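Pavbridge House, upper floor: holiday-let walk-through, with comments

Walked 30 Jul 2022 by Ekaette Anozie. Second pair of eyes: Cengiz Yalçınkaya, who also held the ladder. Comments are mine unless they have initials on them. Marks are OK, FIX (before the next guests) and WATCH (we live with it until October and look again).

Please don't edit the marks after the fact. Add a line underneath with your initials, the way we agreed after the business with the boiler cupboard.

STAIRS AND LANDING

1. Handrail firm along its full length. OK
Firm now. The bottom bracket had two different screws in it, one of them holding nothing but its own opinion. CY replaced both.

2. Stair carpet tight on every tread. FIX
Fifth tread from the top has a ripple. You don't notice it going up. Going down in socks with a suitcase, you would notice it all the way to the front door.

3. Landing light works from both switches. OK
Works from both. One of the switches is upside down in relation to the other, and has been since the Molard people rewired the place. I have stopped raising it.

4. Smoke alarm sounds when tested. OK
Sounds. Neighbor's dog confirms.

5. Alarm date checked against the label. WATCH
The label has been painted over by whoever did the ceiling, so I took the alarm down and read the back. It has life left in it, but it goes on the October list for replacement. Next time somebody paints a ceiling, the alarm comes off first and goes back on after. It's a quarter turn. I timed CY and he did it in less time than it took him to complain.

6. Nothing stored on the stairs or landing. FIX
Vacuum cleaner, a box of spare bulbs, a stack of tourist leaflets for a boat trip that no longer runs. Moved to the cupboard, except the leaflets, which went in the recycling.
SG: Some guests liked the leaflets.
EA: Then some guests were standing on a dock, Sabina.

FRONT BEDROOM

7. Window opens fully and stays open without being held. FIX
Opens fully. Stays open if you prop it with a paperback, and the paperback on the sill suggests this is general practice. The stay needs a new pin. This is the escape window for the room, so it goes at the top of the list.

8. Window key kept where a stranger could find it in the dark. FIX
It was in the wardrobe, in a cup, on the high shelf. I found it because I put it there. Hook to go up beside the window, out of a small child's reach and within everybody else's.

9. Curtains clear of heaters, lamps and sockets. OK
Heavy curtains, big pink-and-brown damask, and they hang well clear of the heater now that the heater has been moved. Guests will move it back, because that is where the socket is, and in the evening that is where your feet are. A second socket on the other wall would settle it. Hatice A. is getting a price.
HA: Price came. I need to sit down before I forward it.

10. Curtain cords tied up or cut short. OK
No cords at all here. Whoever chose these curtains expected people to get up and pull them.

11. Cushions and upholstery carry a fire label. WATCH
Most do. The rose-print cushion has none that I could find, though I went around every seam. It may have been cut off for being scratchy. If we can't show where the cover came from, the cushion retires to somebody's own house where it can be as flammable as it likes. Clothes don't get draped over lamps or heaters either, and the card in the room should say so in letters larger than the Wi-Fi password.

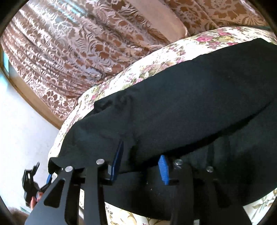 12. Bedside lamps: plugs, cords and shades checked. FIX
Left lamp fine. Right lamp has a bulb brighter than the shade allows, and there's a tan mark on the lining to prove it. Bulb swapped, shade binned. I looked through the box of spare bulbs (see item 6) and found several more of the same strength, so that's one mystery closed.

13. No extension cord plugged into another extension cord. FIX
Two, end to end, running under the rug. One would have reached. I can't explain it and neither could CY, who then remembered that he had set it up himself.
CY: It was for the Christmas lights.
EA: It is July.

14. Furniture that could tip is fixed to the wall. OK
Wardrobe strapped, chest of drawers strapped. I pulled out all the drawers at once and leaned on them, as a toddler would, and it held. I weigh somewhat more than a toddler.

15. Rug lies flat with grip underneath. OK
Once the cords came out from under it, yes.

BACK BEDROOM

16. Bed frame bolts tight, slats all present. FIX
One slat missing, one slat installed in its place that was recently part of a fence. Proper slat ordered from Akbulut. The fence one was doing a decent job and I'd like that on the record.

17. Mattress turned, and turning written on the label. WATCH
Label says it was turned last October. The handwriting says it was filled in by a person in a hurry, walking away. Turned it again to be safe.

18. Door closes on its own latch. FIX
Needs a shove with the hip. The door has swollen, or the house has moved. Plane the top edge a little and stop there. The last time a door was planed in this house it ended up as a door with a view.

19. Carbon monoxide alarm present and working. OK
Present, working, standing on the shelf behind a vase. Moved out from behind the vase. The vase can manage.

20. Bedding clear of the heater on all sides. OK
Clear, but only with the bed pushed to the tape marks on the floor. Cleaners, please push it to the tape marks. The floral bedspread hangs lower on one side however carefully you straighten it, and the low side should be the one facing the door. Bags and cases shouldn't be stood between the bed and the heater, however handy that gap looks.
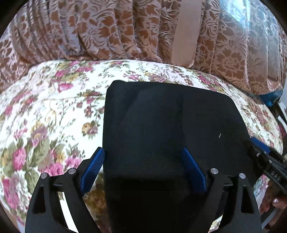

Chargers are the other half of this. We now ask guests not to leave anything charging on a bed overnight, and the card says it politely. I asked Hatice Y. to write it less politely and her version was excellent, but it can't be printed.

BATHROOM

21. Water at the basin not scalding. FIX
Hot enough for tea. Mixing valve turned down and tested again after 15 minutes, still too warm, turned down again. Will recheck when nobody has just had a bath.
HY: That was me. Sorry. It was a lovely bath.

22. Bath mat grips. OK
Grips like a barnacle. Getting it up to wash it is a different item and should be on the cleaners' list.

23. Door can be unlocked from outside. OK
With a coin. There is a coin on top of the door frame for the purpose. It has been spent twice, and I have now put an old foreign one up there.

24. Shaver socket cover intact. WATCH
Hairline crack in one corner. Dry behind it. Goes on the electrician's sheet with the landing switch, which I said I'd stopped raising.

BEFORE THE NEXT GUESTS

Window stay pin, front bedroom: CY
Key hook: EA
Stair carpet, fifth tread: Mumetbridge Flooring, booked, they say morning
Slat: on order
Back bedroom door: CY, lightly
Basin valve: EA to recheck
Shade for the right-hand lamp: SG has one at home that "nearly matches." I have seen it. Nearly is generous, but it's safe, and it's free.

Guest book has a new entry asking whether the paperback on the front sill could be left behind for the next visit, as they'd got to chapter 5. It's in the landing cupboard with their name on it.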